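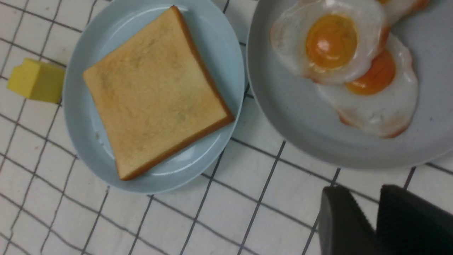

Toast on the blue plate, eggs on the gray one, gripper bottom right.

Can a robot arm make a plain breakfast yet? (at home, no engineer)

Posted in Home Automation, 11 February 2023

My dad's hands are getting bad and mornings are the worst. Toast, eggs, a bit of butter, plates to the table. That's the whole job. Been looking at small arms, there's one called the Tostby listed at 599 and the page makes it sound like it cooks. Does it? Or any of them? Not looking for a hobby, just want to know if I should buy now or wait. Need to decide this month if possible.

nordin_bench
Short version, wait. Moving toast from one plate to another, sure, most decent arms can do it if everything sits in the same spot every time. Eggs are a diffrent story. Real ones slide, tear, stick to each other. If two are overlapping the gripper has to work out which edge belongs to which, and a plain two finger grip is the wrong tool for that anyway. You want something flat to get under it.
Butter is worse than you'd think. Squeeze too hard and it's mush, and it changes as it warms up.
We run an arm at the shop in Govthorpe, picks parts out of a bin all day, great at it. Took us 7 weeks to set up and that's with metal parts that are all the same. I wouldn't put it near a hot pan with my dad standing there.
If you're spending money now, get a toaster with a big lever and an egg cooker that shuts itself off. Way under 599 for both.

plugandpray16
just buy it, they update the software all the time

oatmeal_lane
Sort of disagree with the first answer. Depends what part is hard for him. If it's carrying, not cooking, an arm bolted to the counter could shift a plate a foot or two and that may be enough. Ask the seller what it can lift at full reach, with a plate AND food on it, the number on the box is usually for the arm tucked in close.
Also ask who does the setup. I had one quoted by Dendimholm in October, came to 1427 once they added the mount and someone to come out. Passed on it. Might look again next year, the arms are fine, its the seeing and grabbing that keeps going wrong.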